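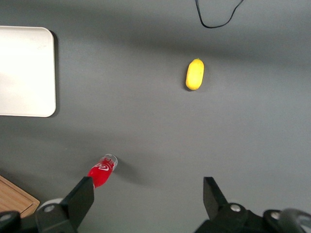

Small red bottle and yellow piece on a grey tabletop, with the white tray to the left.

Zesalura sorting boxes: frequently asked questions

Last updated 4 January 2020

What is a Zesalura box?
It is a box of small household odds and ends, lent out by the Ultuser lending shelf in Prelberg. People use the boxes for sorting games, memory games, pretend shops and packing practice. Most of the contents are the sort of thing you would find in a kitchen drawer or at the bottom of a shopping bag.

Are all the boxes the same?
No. We put them together from what we have been given, so the contents vary. Each box has a contents card inside the lid. Please use the card and not this page when you check what should be there.

How long can I keep one?
Two weeks. You can renew once by phone or at the desk, unless someone else has asked for it. Boxes taken out for the October half-term can't be renewed.

How much does it cost?
Nothing to borrow. There is a deposit of £3, returned when the box comes back complete. If a small item is missing we usually let it go, but tell us so we can change the card.

How do you play the tray game?
Put the tray at one side of the table and spread a few things out with plenty of space between them. One person looks for a minute, then turns round while another person moves something on to the tray. The first person says what has moved. With younger children start with two items and add more when they want to.

Does the table need a cover?
Not usually. A plain surface is best for the memory games, as patterned cloths make small things harder to pick out. Bottles laid on their side can roll, so keep them away from the edge.

Can we eat or drink anything in the box?
No. Treat everything as a prop, including anything with a drinks or food label on it. Some packets and bottles have been in use a long time. Don't open them, and don't let anyone with a food allergy handle packaging unless you are happy with what is on the card.

What about very small children?
The boxes are for ages 3 and over, with an adult at the table. Several of the items are small enough to go in a mouth.

Some of the packaging is creased. Should I report it?
Creases are fine. Paper and soft packets get squeezed every time they are picked up and we expect it. Stand them up again if they will stand, and put them on top of the other things when you repack. 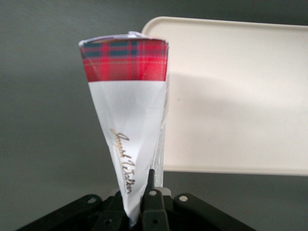

If a packet has split or is leaking, put it in a separate bag and hand it in at the desk. Please don't mend it with tape, as the tape sticks to everything else in the box.

How should I clean the items?
Wipe hard items with a damp cloth and let them dry before they go back. Leave paper ones alone.

Can I give you things for the boxes?
Yes, if they are clean and will fit in a shoebox. We don't take glass or anything with a blade. Leave them in the crate marked Hrytsenko, just inside the door.

Where do I return a box?
To the desk, during opening hours. Quote the number on the lid (for example, 1477) and wait for your deposit.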